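Lending Desk Assistant (part-time)
Peltgate Tool Library
Posted March 2021

Peltgate Tool Library lends tools to people who need a tile cutter for one weekend of their lives. We are looking for one person to work the lending desk, check things out, check things in, and stay pleasant while a grown adult explains that the hedge trimmer was already like that.

Hours: 15 per week, in three shifts, one of them an evening
Pay: $21 an hour
Location: the old Mak building on Grodside, second door, the one that sticks
Reports to: Qianru Su
Start date: as soon as you can, within reason

About the job

You will spend most of your time at the desk. A member comes in, tells you what they want, and you find out what they need. These are different things more often than you would think. People ask for a jackhammer when they have one loose paving stone. People ask for "a drill" with the confidence of someone who believes there is one kind. You ask a couple of questions, you hand over the right thing, you write it down.

Writing it down matters more to us than anything else on this page. Every item has a number, and the number goes in the loan book and on the screen. Yes, both. The screen goes down, the book gets coffee on it, and so far they haven't managed it on the same day.

Returns are the slower half. Each case gets opened at the desk with the member still standing there, and the contents are checked against the card. Members find this insulting for their first two loans and then start doing it for you. Cases that come back shut tight and suspiciously light are a category of their own.

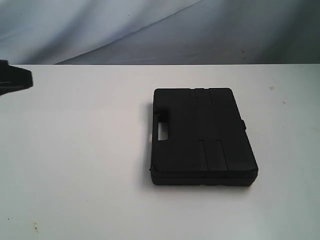
Hedvika Oravec wants applicants to know that when she did this job, the checking took longer than the lending, and that anyone who plans to skip it should apply somewhere else. She also says the missing piece is always the chuck key.

She is right about the chuck key. We buy them in bags.

What a shift looks like

Open up, turn on the heat, find out what got left in the drop box overnight. (The drop box is for hand tools only. It says so in large letters. Please prepare yourself emotionally for the drop box.) Then:

Check in returns and wipe them down
Put anything broken on the repair shelf with a tag that says what's wrong, in words. "Broken" does not count
Answer the phone, which is mostly people asking if we're open
Call members whose loans are more than 30 days late and be nice about it, at least the first time
Sign up new members and walk them through the rules, including the one about chainsaws
Sweep

Repairs themselves are done by Ka-ming Kan, and you won't be asked to fix anything bigger than a loose screw. You will be asked to describe noises to him. "It goes nnnnng and then stops" is a perfectly good description and has led to at least one new motor.

Who we're hoping for

Somebody who can tell a Phillips from a flathead and is willing to learn the rest. We've hired people with years in the trades and we've hired someone who had never held a level, and she was one of the best we had. Patience counts. So does legible handwriting, and we will be asking you for a sample, so please don't have a friend do it.

You should be able to lift 37 pounds, the weight of the floor sander. If you can't, tell us, and we'll work out who carries the sander. It has wheels, though one of them has opinions.

A second language is a real help at our desk, and Cantonese, Mandarin, and Spanish would all be used in your first week. You don't need a driver's license. You don't need a degree, and if you have one we promise not to hold it against you.
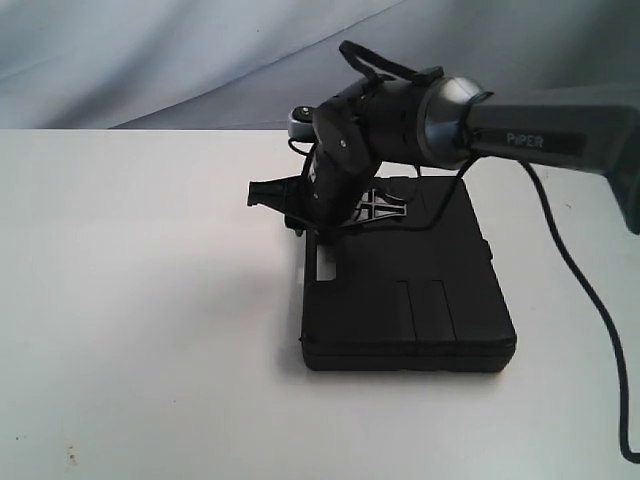 You do need to be okay with the same conversation many times over. The deposit conversation, for instance. The deposit is refundable, it has always been refundable, and it says refundable on the form, the door, and the receipt. You will still be asked, and the tenth person that day deserves the same answer in the same tone as the first.

What you get

The hourly rate above, paid every two weeks. Paid sick time from your first day. Free membership, including the big items, with no waiting list for staff (please use this power gently around leaf season). Two weeks of training alongside Man-lok Lau before you're left alone with the keys. A chair that was bought new, after a long campaign.

What you don't get: health insurance, because the job is too small for us to offer it. We'd like that to be different, and it isn't yet. There is also no parking. Bus riders do fine, and so do people who enjoy circling.

How to apply

Send us one page, or less. Tell us who you are, which shifts you could work, and about one thing you fixed, built, or ruined. Ruined is fine. Last time around we got a lovely half page on a bathroom shelf that came down during a dinner party, and the writer got an interview out of it.

No cover letter in the usual style, please. We know you are passionate. Drop your page through the slot at the Grodside door or hand it to whoever is at the desk, marked for Yi-chun Chou. If you'd prefer to email, the address is on the card by the register and on the back of every loan receipt.

Interviews are 30 minutes, at the desk, during open hours, so you may be interrupted by a member asking where the ladders are. The ladders are on the back wall, left of the Sakance mowers. You may answer them.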